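Boards > Home & Garage > Doors and Cabinets > Glass door keeps drifting open

12 replies · 201 views

davau_dan
I have a cabinet with a tinted glass door in a black metal frame. It will not stay shut. I close it and it drifts open again overnight. The magnet catch is on its third strip of tape. Do I replace the hinges or the catch?

Carrasco26
Neither yet. Put a level on the cabinet. If it leans forward even a little, a heavy glass door will swing. Shim the front feet and try again.

trurell_p
Disagree. Leveling helps, but glass doors sag on cheap hinges over time. Check the gap at the top against the gap at the bottom. If they differ, it's the hinges.

davau_dan
Top gap is wider on the latch side.
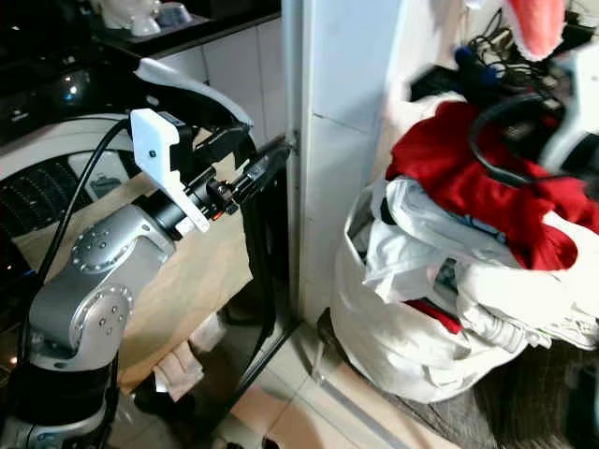 Tinted door, black metal frame

trurell_p
Wider at the top on the latch side means it's sagging. Tighten the hinge screws first. If they just spin, go up a size.

Carrasco26
He should still level it. I did 4 of these for my sister and every one was the floor.

Hipólito Fuentealba
Don't overtighten anything that clamps on the glass. I cracked a panel that way and Dulemora wanted more for the replacement than I paid for the cabinet. Snug, then stop.

davau_dan
Leveled it Wednesday, front feet up one shim each. Drifts less but still drifts. Doing the hinge screws tonight.

trurell_p
Post the gap when you're done.

Share · 4 likes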